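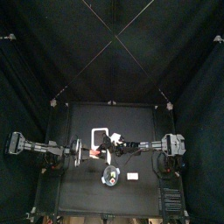
Mill's chip storage savings rest on a single pile

FLESIRSTEAD, May 31, 2019. Givolex, the pulp maker, says it can cut wood losses in its outdoor chip piles by spraying fresh chips with a preservative it calls Urio. The company put out the claim in a four-page summary this week. The full data have not been released.

According to the summary, treated spruce chips lost less dry weight over 155 days than untreated chips from the same yard. The test pile held 2,807 tons. The untreated pile was smaller, and the summary does not say by how much, which matters a good deal when heat inside a pile depends on its size. 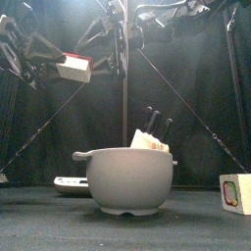
Kheri Waweru called that complaint unfair, saying no mill can afford to build two matching piles just to please outside readers, and that pulp yield went up either way.

Maybe so. But the yield figures come from nine samples, all pulled from the outer layer, where chips stay cooler and rot more slowly. Nothing was taken from the core.

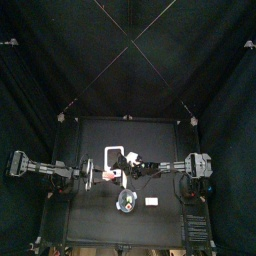

The timing is odd too. The treated pile was built in September and used up before the warm months, so it never sat through a summer. Givolex still gives its savings as a yearly number.

Faith Ndung'u, who buys chips for the Satitz mill, said she would want to see bark content and moisture for both piles before paying for any spray. She has asked for the lab sheets and has not received them.

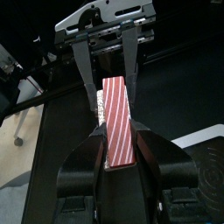
What comes next

Givolex plans a second trial with hardwood chips, with 200 sample bags buried at several depths. It has not said whether the untreated pile will be the same size this time.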